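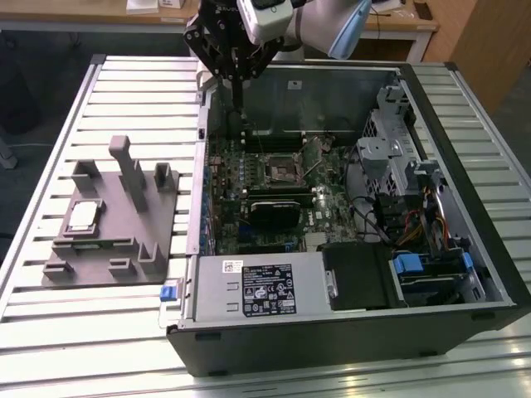 «Primero, que me enseñen el presupuesto de las garras»

Niall Geddes lleva las compras de equipos en Prusitz, el taller de reacondicionado de Irnance, y no se fía de los catálogos. En enero pidió oferta para un segundo puesto robotizado de desmontaje de torres. Sigue sin firmarla.

«El brazo es lo de menos», dice. «Te lo cotizan enseguida. Luego viene el útil para sujetar las piezas, y el día que cambia el modelo de caja hay que hacer otro.» La última partida de bandejas impresas le costó 2.144 euros que no figuraban en ninguna línea de la oferta inicial.

¿Y el ahorro? Geddes resopla. El proveedor, Vokville, habla de 200 equipos al mes. «Con cajas iguales, puede ser. A mí me llegan de todo tipo, con pestillos distintos y cables por encima de la placa. Sacar un procesador del zócalo sin doblar nada ya tiene su cosa, aunque lo haga una persona.»

Su plan es alquilar dos meses y anotar cada parada, con el nombre de quien tuvo que intervenir. También exige que el mantenimiento de la cámara y de la pinza vaya en el contrato, con precio cerrado.

«Si después de eso salen las cuentas, lo compro. De momento, lo que tengo es un folleto muy bonito.»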